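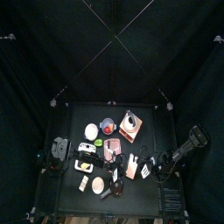 So the rumor I passed along last month is real: Kaisu Kuusisto is coming to Salldale to shoot the second season of Jelell, and she's bringing most of the cast with her. The production office put out a short note early this morning, and my inbox has been a mess ever since (thank you to everybody who wrote, I'm getting through them!).

If you missed the first season, Kuusisto plays Inum, the ferry pilot who wakes up with someone else's memories and spends seven episodes trying to give them back. I watched the whole thing in two sittings and then made my sister watch it, and she's still mad at me about the ending.

The note says cameras roll in August and that the crew will be in town for 3 months. They'll be working mostly at night, down by the old grain dock and along Tikkanen Street between the bridge and the post office. That stretch gets closed to cars from 9 p.m. on shooting nights. People who live there will get a parking pass in the mail, and if you don't have yours by the end of July you're supposed to call the town office, not the production.

Toivo Lindqvist is back too, which I was worried about after the way his character went over that railing. I got him on the phone for a few minutes and asked him straight out whether he's playing the same guy. He laughed for a long time and said, "I'm in the makeup chair longer than I'm on set, so make of that what you want." I've decided it means he's a ghost. My sister says twin brother. We have a dinner riding on it.

He did tell me he's never been to Salldale and wanted to know where to get breakfast at four in the afternoon, because that's when he gets up during night shoots. I sent him to the diner by the bus station and told him to get the hash.

Now, extras. They want a lot of them, mainly for a big crowd sequence at the dock where the ferry comes in. The sign-up sheet went live before breakfast and already had 3512 names on it when I checked at lunch, in a town where I'd have a hard time filling a bowling league. Plenty of those have to be from out of the county. The office says locals get first pick for the dock nights, so put your street address on the form, and don't send a headshot with sunglasses on. You have to be 18, and you have to be OK with standing outside until sunrise. Pay is by the night and comes with a hot meal.

I signed up, obviously. I own one good raincoat and I'm told it rains a lot in this show.

No word yet on when the new season comes out. Lindqvist thought next spring but then said nobody tells him anything, so I wouldn't plan a party around it. Kuusisto isn't doing interviews until filming starts. I've asked for one anyway, and if I get it I'll put it up the same night.

Dock parking map and the extras form are both at the town office front desk if you'd like paper copies. They close at 5.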